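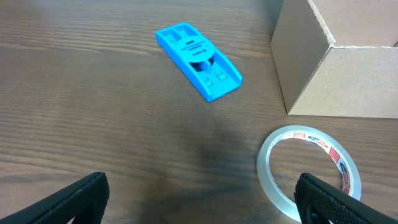
One box for the desk supplies

January 2020

The small stationery in this apartment has been stored in three different ways since I moved to Istville, and none of them worked well. The drawer was too deep, so flat items ended up under taller ones. The cup on the windowsill held pens and nothing else. The zip bag I used last year made everything inside it hard to identify without emptying it.

The current system is a single cardboard box. It is plain corrugated board with an attached lid, from a Jullska order, and it weighs 159 grams empty on the kitchen scale. I considered a plastic bin with dividers and decided against it. Dividers fix the size of each compartment before you know what goes in it, and tape comes in more diameters than any bin designer seems to expect.

The requirements were short. The box has to sit on the shelf over the desk, open from above, and let me take out one item without moving more than one other item. Linnea Granström, who shared the desk with me in July, asked for a fourth condition: that the lid can stay up while someone is working. A lid that folds back does this. A separate lid does not, and it usually ends up on the floor.

Contents

I sorted on the table before putting anything in the box. Sorting inside the box is slower, and the small items slide into the corners.

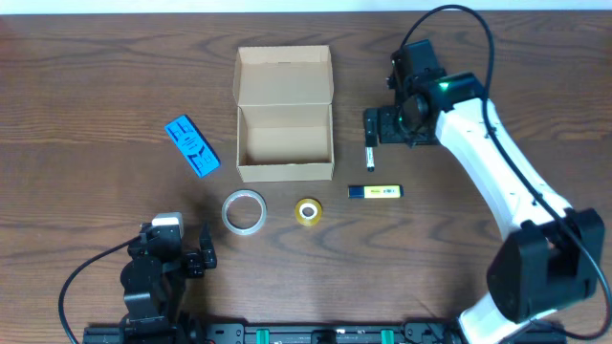
Lid up, tape and highlighter along the near side of the box.

Tape goes in first and lies flat. The clear roll is the larger of the pair and takes up the most floor area, so its position decides everything else. I put it against the left wall. The yellowish roll is smaller and has a white cardboard core. It can go beside the clear one or on top of it. Beside is better, as long as there is room, because a stacked roll has to come out every time the lower one is needed.

I do not store either roll on edge. A roll on edge can move when the box is carried, and after enough trips the side of the tape picks up dust and cardboard fibers. This matters more for clear tape, where the dirt shows in every strip. Folding the free end under by 2 mm makes a tab that can be found by touch. A longer tab wastes tape, and a shorter one sticks itself back down.

The blue plastic piece is the awkward item. It is longer than it is wide and the ends are not the same height, so it does not stack under anything. It goes in last, along the back wall, and nothing is placed on top of it.

Pens and highlighters

Pens lie flat along the front wall, caps to the left. The direction is arbitrary but it has to be the same for all of them. With the caps aligned you can tell the pens apart from above by the cap alone, and a missing cap is obvious.

The highlighter has a blue cap on a yellow barrel, and the barrel carries its own maintenance instruction: "Please recap after used."

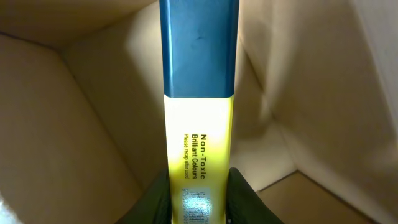

The other lines on it are "Non-Toxic" and "Brilliant Colours," with the British spelling. I have no data on the first claim. The second holds up on uncoated paper and less so on the glossy kind, where the ink beads and smears for a while before it sets.

Storage direction for highlighters is a matter of some disagreement. Volkan Işık keeps his tip down in a mug, on the theory that the ink stays at the tip. Mine are horizontal. I have been doing it this way for two years and have thrown out one, which had lost its cap. Horizontal also suits the box, since an upright highlighter would keep the lid from closing.

The profile helps. A flat barrel stays where it is placed, and a round one rolls toward whichever corner is lowest. If you are buying new ones for a box like this, buy flat. 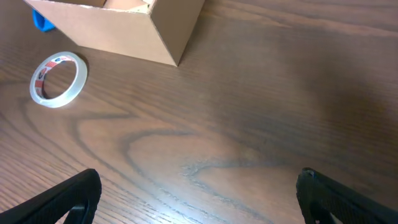
Position on the shelf

The box goes at the left end of the shelf, front panel facing out, with a gap of 7 cm above the closed lid. Less than that and the lid has to be opened with the box pulled halfway off the shelf. I have left the front panel unlabeled. There is only one box, and a label would need to be changed the first time the contents do.

Still to do: find a place for the stapler, which is too tall with the lid shut, and return the Tiler catalog to Samira Aoun.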